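Left arm cable drape rubbing at the elbow, dual-arm oven cell
Forum: Cell Setup and Maintenance 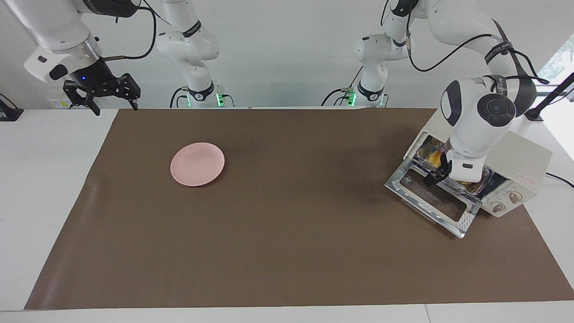
Left arm at the tray, door fully down, right arm parked over the plate side.

mtichy
Posted 2026-01-22

Two-arm cell, toaster oven at the right end of the table, plate on the mat. The left arm does everything at the oven, the right arm does the plate side. Cables run on the outside of the left arm and are held by strap bands on the large link.

At 163 cycles I found a shiny patch on the jacket where the bundle crosses the upper joint. No cuts, no faults logged, both base lights green. I moved the upper strap 2 cm toward the base and the patch stopped growing, but now the bundle pulls tight when the wrist rolls to clear the door.

Options as I see them:
1. Longer bundle, more slack at the top.
2. Turn the oven so the wrist needs less roll.
3. Spiral wrap over the worn section and leave the rest alone.

Opinions?

bfroehlich
Option 3 hides the wear and you lose the inspection. Don't.

I'd check strap tension before anything else. If the bands are tight enough that the cable can't slide through them, all the bending lands between two straps. Ours are set so the bundle moves by hand with light force.

settimio_p
Option 2. The oven is already angled with the opening toward the front left, so you have part of it. Another few degrees and the forearm comes in straighter. Costs nothing except re-teaching the tray points.

mtichy
Strap tension: they were tight. Uddin fitted them at install and I never touched them.

Settimio, re-teaching isn't free. The folded door sits on the mat and the fingers pass over the glass with very little clearance. If I rotate the oven, the approach, the door open and the door close all get redone.

settimio_p
Then redo them. An afternoon. You will replace that bundle twice a year otherwise.

bfroehlich
Disagree. Rotating the oven to suit a cable is backwards. The path was good before the strap was moved. Put the strap back, loosen both bands, add slack above the upper joint, run it again.

leonie.h
How much slack? We gave ours too much at the Hotthorpe site and the loop caught on the oven housing on the way out. It dragged the oven a little and every tray pick after that was off.

bfroehlich
Enough that the bundle is never straight at full roll, and no more. Jog to the worst pose at low speed and look at it. Do this with the oven off.

leonie.h
Also fix the oven position while you're at it. Locating stops at the feet, on the table and not on the mat. A mat creeps, and the creases in yours would make me check it.

mtichy
Noted on the stops. At present the position is marked with tape under the mat edge.

settimio_p
Tape is not a fixture.

mtichy
Update. Upper strap back to the original position, both bands loosened, bundle let out above the joint. Stops on order from Tenitz. Ran 400 cycles at production speed. The patch is the same size as before, measured against a paint mark. No pull at full wrist roll.

Oven angle unchanged for now.

bfroehlich
Good. Check again at 894 or whenever your next service falls, and look at the base entry too, where the cables go in at the foot. Slack added at the top can shift load down there.

settimio_p
I still say rotate it.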